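Forcing branches indoors - how early is too early?

Started by quincehedge

quincehedge
I want to cut some forsythia and maybe some quince this year and bring it in for the table. The books say six weeks before it would bloom outside. My neighbor says she cuts hers whenever she feels like it and it always opens. I cut a bunch last winter, stood it in a bucket in the kitchen, and got a lot of bare sticks with two flowers on them.

The house is kept at 68 in the day and cooler at night. We had a mild fall and the buds on the forsythia look fat already. Do I cut now or wait? I would like flowers for my mother's visit in March.

Rarnthorpe
Wait, if you haven't had a proper cold spell. Forsythia needs its weeks of chill before the buds will do anything. Fat buds don't tell you much by themselves. I keep a tally of hours below 45 starting in November, and I don't touch the shrub until I'm happy with the total. Last year the first branches I cut took 11 days to open, and the ones I cut later took 4.

Cut on a mild afternoon. Frozen branches brought straight into a warm room tend to drop their buds.

dottie_m
I agree with your neighbor. I have never counted an hour in my life. I cut after New Year's, put them in the laundry sink overnight in cool water, and then into a tall vase. They open. Some years they take longer.

My guess about your bare sticks is dry air. A kitchen with the oven going is about the worst place in the house. Mine sit in the back hall until they show color and only then go on the dining table. I leave the placemats down all year so the vase has something under it, because I have one white ring on that table from a hyacinth pot and I don't want another.

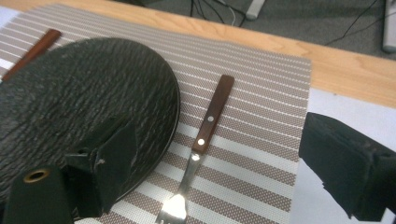 The other thing is changing the water. Every two or three days, and cut a little off the ends each time. If you leave it a week it goes cloudy and the stems stop drinking.

Rarnthorpe
Dottie, where are you? Cutting after New Year's works if you're far enough north. If quincehedge is somewhere with a mild winter that date means nothing.

dottie_m
Upstate New York, so yes, it's cold by then. Fair point.

quincehedge
I should have said. Northern Virginia. We've had frosts but only one real hard freeze.

Rarnthorpe
Then I'd give the forsythia a couple more weeks and the quince longer. Quince is slower to open anyway. If you want flowers for a certain date, cut in batches. Take five or six stems, wait a week, take five or six more. One of the batches will be right.

Ezekiel Obi
I grow for cutting on a small scale and do a lot of branches in late winter. I'll add a few things and disagree with one.

Nobody has mentioned stem ends yet. Do not smash them with a hammer. It is in all the old books and it makes a mess of the tissue, which then rots and fouls the water. Cut on a slant with sharp pruners, then make one slit up the middle, an inch long. That's enough.

Where I disagree is on cool water. I start woody stems in warm water, the temperature of a bath, and let it cool in the bucket. They take it up faster. I strip anything that would sit below the water line as well.

We cut 158 stems of forsythia for a church supper last winter and did every one of them that way.

dottie_m
My mother smashed hers with a hammer for forty years and had blooms every spring.

Ezekiel Obi
I'm sure she did. Forsythia is very forgiving. Try it on lilac and you'll see a difference.

pondside
Lilac is a different problem. I have tried to force it three times and got green leaves and little gray flowers. What am I doing wrong?

Ezekiel Obi
Probably cutting too early. Lilac has to be close to opening outdoors before it will do much inside, and even then the color comes in pale. Cut when the buds have swollen and show green. I don't sell it forced. It isn't worth the room it takes up.

Esten
I'll speak up for the hammer. I did half and half one year with pussy willow and couldn't see any difference.

Rarnthorpe
Pussy willow would root in a wet sock. It isn't a fair test.

Esten
True enough. I did get four rooted ones out of that batch and one is now taller than the shed.

quincehedge
This is useful. Second question: what do you stand them in? My tall vase tips when I use long branches. I don't want to use foam.

Vekcombe
A heavy crock with a narrow neck. If you only have a light vase, put a couple of inches of gravel in the bottom before the water goes in. Wash the gravel first. A ball of chicken wire pushed down inside holds the stems where you put them - tape it across the top if it wants to spring out.

I also set the vase on a tray. Forsythia drops its flowers all at once at the end and it is easier to carry the whole lot to the sink.

dottie_m
Seconding the chicken wire. Mine has been in the same pitcher for years. It's rusty and the flowers don't care.

Ezekiel Obi
The coated wire is kinder to a good vase. Bare wire will scratch glass and mark the glaze inside a pitcher.

quincehedge
OK. Here's my plan, tell me if any of it is wrong.

1. Wait two more weeks, then cut five or six forsythia stems on a mild afternoon.

2. Slant cut, one slit, warm water, and leave them overnight in the basement, where it's cool and fairly damp.

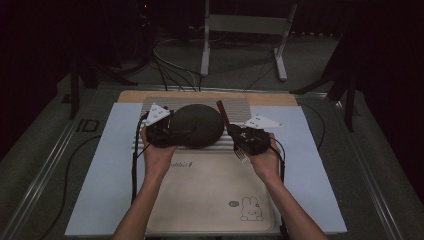 3. Change the water every two or three days and trim the ends.

4. Second batch a week later. Quince goes in with that one.

5. Upstairs when they show color, in the crock with gravel.

Rarnthorpe
Looks fine. I'd make the quince a third batch, but that's up to you. Is there any light in the basement?

quincehedge
One small window on the south side.

Rarnthorpe
That's enough until the buds open. Bring them up after that or the color will be weak.

Hashemi
One small thing. Look at the branches before you cut and make sure you have flower buds. On quince they are round and sit in clusters on the older wood. The leaf buds are small and pointed. I brought in a whole armful of new growth my first year and had a very nice vase of leaves.

quincehedge
That may be what happened to me last winter. I took all the long whippy ones off the top because they were the easiest to reach.

dottie_m
That'll do it. Take the older side branches, and keep an eye on the shape of the shrub while you're at it. Post when the first batch opens, I'd like to know how many days.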